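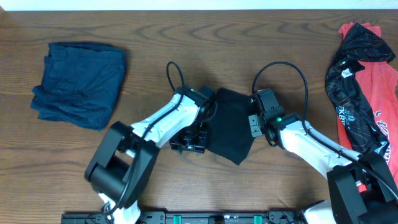 Setting up the Pridau two-arm bench kit

I've had the Pridau on my table since June and I'm still grinning at it. Both arms bolt to one black rail, so once the rail is square to the table edge you can stop fussing with a tape measure (I'd done 3 evenings of that with my old pair!). Folding clothes is my test job, and a dark bit of cloth held between two grippers tells you very quickly if the arms disagree on height.

Get the cable loops right first. Mine stand up in a tall arc over each gripper, and Amna Ghumman at Rees told me to leave them generous – she was right, my first go was far too tight and the left wrist kept stopping short. After that, look for the small green light on each gripper and run the slow homing routine twice.

Grumbles? The manual is thin on looking after the joints, and the screws on the white links want checking every 400 cycles, a bit of a chore. At 490 pounds from Fevia I'd still buy it again tomorrow.

Samina Qureshi, Dumudstead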